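Looking After Floors and Tables in a Hard-Working Room

2025-04-22
By Ebrahimi

Wood floors and wood tables wear out in the same few places. The floor goes at the door, under the chairs and in front of the sink. The table goes along the front edge and wherever the mugs land. Most of the work is keeping grit and water off those spots.

Sweeping and mopping

Sweep with the planks, using a soft broom. Grit sits in the joints, and sweeping across them only moves it from one joint to the next. Use a vacuum with the brush bar switched off if you have one.

Mop with a cloth that has been wrung out hard. A floor that is still wet after 15 minutes got too much water. Skip vinegar on any finished floor – it dulls the sheen over time. I use a capful of Trostex floor soap in a half bucket of warm water and change the water once it turns gray.

Run a dry cloth along the baseboards before you mop. Dust left there turns to paste and is harder to get off.

Mats

A mat saves the floor only if it lies flat and is clean underneath. Lift it every couple of weeks and sweep both the floor and the back of the mat. Small tile patterns in beige and tan are forgiving and will hide crumbs for days, so go by the calendar and not by how it looks.

Check the backing before you buy. Some rubber backings stain wood finishes, and the mark doesn't come out. Put a felt underlay between the two if you aren't sure. New mats that curl can be rolled the other way overnight.

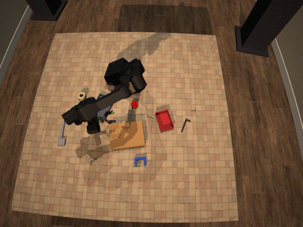 Wooden tabletops

Wipe up spills right away and dry the spot with a second cloth. For white rings, rub with a little plain mineral oil, leave it overnight and buff it off in the morning. Light scratches on an oiled top can be sanded with 180 grit, always along the grain, then oiled again.

Oil twice a year. I do mine in June and again before the heating comes on. One thin coat of Priltico table oil is enough. Wipe off whatever hasn't soaked in after 18 minutes or so, or it will stay tacky.

Lay oily rags out flat outdoors to dry before throwing them away. Wadded up, they can catch fire.

Keep small things grouped on one part of the table. It makes wiping down quicker. 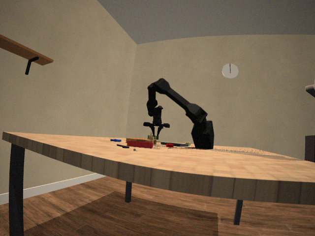
Small items kept together on a large wooden table.

Related tips
Getting candle wax out of a rug
Cellwood shelf liners: cutting and fitting
Quieting a squeaky stair
What to do with leftover floor soap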